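Flonddale cottage hospital gets its day surgery back in September

Sunday, August 15, 2021

I'd promised myself a weekend off from hospital news, but then the letter landed on Friday and half the street was out on the pavement reading it, so there went that idea. Day surgery is coming back to Flonddale. The cottage hospital will start taking patients again in September, two days a week to begin with, and the first lot of appointment letters are already in the post. 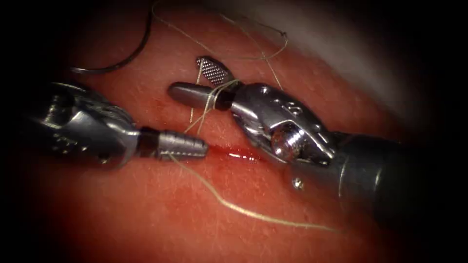 If you've moved here in the past couple of years you might not know we ever had it. We did! Hernias, cataracts, lumps and bumps, the odd bit of hand surgery, all done in the low brick building behind the library, and you'd be home in time for your tea. I had a cyst off my shoulder there and walked home afterwards with a bag of plums from the market, feeling very pleased with myself. Then the ventilation in the theatre failed its inspection, the lists were moved to Calholm "for the time being", and the time being went on and on.

Calholm is a perfectly good hospital and I won't hear a word against the nurses. But it's two buses, and the second one doesn't start early enough to get you there for a seven o'clock admission. So for anyone without a car it has meant a taxi, or a very good friend, or putting the whole thing off. Quite a few people have put the whole thing off. I know of at least one gentleman who has been living with a hernia he could have had seen to long ago, and he's told me I can say so as long as I don't say which end of town he lives at.

So what are we getting? The letter says one refitted theatre, a recovery room with space for four patients at a time, and a proper waiting area with a door that shuts (the old one had a curtain, and you heard everything). The clinics that were already running in the building, feet, ears and the baby weighing, will carry on as usual, though the ear clinic moves upstairs to the room that used to be the records store. There is a lift. I asked.

I went round on Saturday morning, when they'd opened the front half of the building for people to have a nose. It smelt of new paint and there was still tape on the light switches. Yetunde Odukoya will be running the unit, and she was standing by the reception desk answering the same four questions over and over with more patience than I'd have managed. She was a ward sister at Calholm before this and she's moved her family over to Flonddale for the job, into one of the terraces up by the allotments.

"People keep asking me if it's really opening," she told me. "I've got a rota with names on it. I've got a kettle. It's really opening."

She wouldn't be drawn on whether two days a week might turn into three or four. It depends on staff, she said, mostly theatre nurses, and they've still got one post to fill. If you know a theatre nurse who fancies living somewhere with a decent bakery and terrible phone signal, do send them her way.

The thing I most wanted to know about was the waiting list, and I've got a figure for you. There are 174 people from Flonddale and the villages up the valley who are waiting for something that could be done here. Every one of them will get a letter asking if they'd like to swap from Calholm. You don't lose your place if you swap, and you don't lose it if you say no either. I made Yetunde say that twice, as I'd heard the opposite in the post office queue from someone who was very sure of themselves.

If your letter hasn't come by the end of the first week in September, ring the hospital's main number and ask for day surgery. Don't ring the GP surgery. They have asked me, quite firmly, to put that in.

Now, what won't be done here. Anything that needs an overnight stay still goes to Calholm, and so does anything for under-sixteens. Hips and knees, no. Gallbladders, no, or not yet. Cataracts, yes, and I'm told those will be a big part of the first few months. Broken bones and anything urgent, please don't turn up at the door hoping, there's no casualty department and there isn't going to be one. The minor injuries room closed years before the theatre did and it's a different argument, one I'm happy to have with anybody over a cup of tea.

Parking is going to be a pain. There are 70 spaces shared between the hospital and the library, and on market day you couldn't fit a bicycle in there. The idea is to keep the row along the back wall for patients being dropped off or picked up. Hagos Gidey, who drives the valley minibus, reckons he can shift his morning run by a quarter of an hour so that it reaches the hospital gate before the first admissions. He's waiting to hear from the school about it, as he does their run straight afterwards, and I'll let you know what they say. The minibus would be brilliant – it stops practically outside my house, for one thing.

You'll need somebody to take you home if you've had a general anaesthetic, and somebody to stay with you that night. That hasn't changed and it won't. Benedetta Testa has been keeping a list of neighbours willing to sit in with people who live alone, and she'd like more names on it, men especially, as some of the older chaps would sooner have another chap in the spare room. You don't need any medical know-how. You need to be able to make toast and stay until breakfast. She's in the chemist's most weekday mornings, or leave a note for her there.

Not everyone's thrilled, I should say. Kobe Wuyts, who has the bike shop opposite, stopped me on the way out to tell me he'd had builders' vans across his frontage all summer and not so much as a phone call about it. He's got a point. He also wants to know who's putting the kerb back where the skip lorry broke it, and so do I, having nearly gone over on it. I asked at the desk and was told it's "on the list". Kobe said he'd like to see the list.

And there's a feeling among some people that we should have held out for more. Abdelkrim Younis spoke for a lot of them at the meeting back in the spring, if you remember, when he said that two days a week was half a service. I caught up with him by the noticeboard on Saturday and he hasn't changed his mind. "I'm glad of it and I'll keep on at them," he said, and then he went in and had a good look at the recovery room like the rest of us. He thought the chairs were comfortable.

I tried one too. They tip back further than you expect, so watch yourself.

A few odds and ends people have asked me about. The café trolley is coming back, hot drinks and wrapped biscuits only for now. The garden at the side stays shut until the new path has set, and the bench with the brass plate has been put in the shed and hasn't been thrown away, so the family needn't worry. Masks are still being asked for inside the building, and you'll be given one if you've come without. One visitor can come in with you to book in, but they'll be asked to wait elsewhere after that, and the library has said they're welcome to sit in there when it's open.

Somebody also asked me if the old clock is going back up in the entrance. It's at the mender's. It was losing so much time by the end that people were turning up for appointments and thinking they were early, so I hope he takes his time over it.

There's another chance to look round the front half of the building next Saturday, ten until noon. The theatre itself is closed to visitors now that it's been cleaned, so don't be disappointed when you get to the double doors. Yetunde will be there again, and she said to bring your letter along if there's anything in it you don't follow. I found the bit about eating and drinking beforehand rather muddling myself, and she's going to see if it can be put more plainly before the next batch goes out.

If you get a September date, do drop me a line and tell me how it went. I'd love to hear from whoever is first through the door.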